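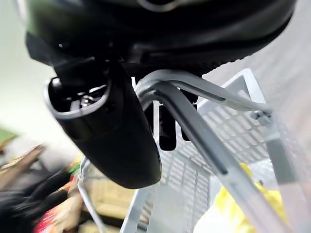 Give Me Back the Basket

By Wulan Majimbun

When a food shop opens in Neves, the first thing I look for is a basket. Many shops now offer only big carts, and I believe this is a mistake. A cart always looks hungry. I went in for onions in March and came out with 6 jars of sauce.
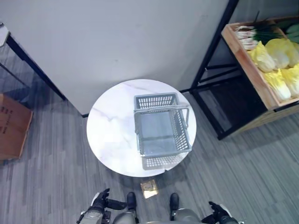 My argument is simple: a person should feel the weight of what she buys. My aunt Rohani taught me this at the market, where her arm decided when the shopping was finished. A gray plastic basket with a thin folding handle does the same work. Through its slotted walls I also see what I have already taken, and I don't take it again. Beside it, green onions lying in a wooden crate are enough to make me plan a soup.

I think the vegetables should be arranged for the hand too. Open wooden compartments are best, low enough for a child. Plastic film makes me buy 500 grams of beans when I need a handful. 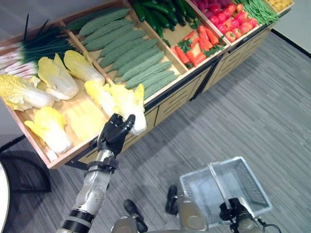
Napa cabbages, bitter melons and carrots, each in their own compartment.

My friend Wahyudi has a family of six and tells me I am unfair to carts. He may keep his. I only ask that the shop leave a stack of baskets by the door.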